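Week 2 handout: Where salt comes from
Intro to Earth Materials, Vildale evening program
Instructor: Melaniia Kuzmenko
Mon 11 September

Last week we left seawater sitting in the shallow pans at Kerkovton, and I promised you the best part — crystals! As water evaporates, the brine gets stronger until it can't hold everything dissolved in it. Calcite comes out first, then gypsum, then halite, our table salt. Rock beds often keep that same order, so you can read a dried-up sea from the bottom up.

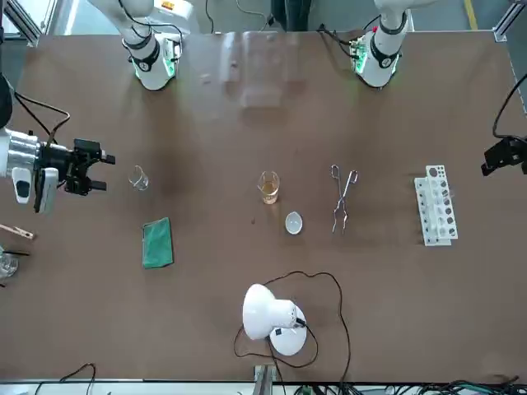
Reading a salt bed

The Hrynyshyn core is a beauty. It has 11 gypsum bands, and the thickest halite layer sits some 300 feet down. Look for cloudy, cube-shaped grains (they grew fast, near the surface) and compare them with the clear ones, which often grew later.

Why does the pale band near the top matter so much? Fresh water got in, and the whole sequence started over. I love that band!
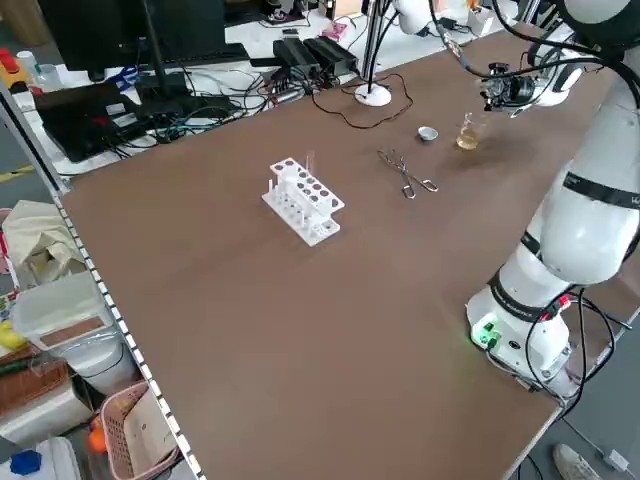

Fig. 2. Test tube rack, tongs, evaporating dish and beaker.

For next time: read Harasym, pages 104 to the end of the chapter, and bring your Vodgate map.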